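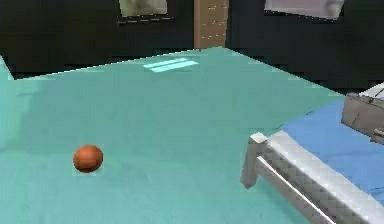
Enseñar el valor posicional en casa, sin fichas. Lo primero: decid el número en voz alta, despacio. 3000, tres mil. Luego una pelota pequeña naranja en el suelo, vale por un millar – tres pelotas, tres millares. Las decenas y unidades, con garbanzos. El cuaderno Flovero va bien pero no hace falta.

Paso 2. Cambiar. Diez garbanzos sueltos, una decena. Con el 15 se ve enseguida, con el 11 se lian más (suena raro, once).

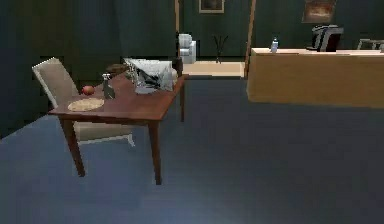
Medir antes que calcular. Cinta métrica y a por los muebles. Una mesa rectangular de madera sirve: lado largo, lado corto, ¿cuanto más mide uno que otro? Que lo estimen primero. Apuntar siempre. 5 minutos y a otra cosa – si se cansan, se deja para el jueves.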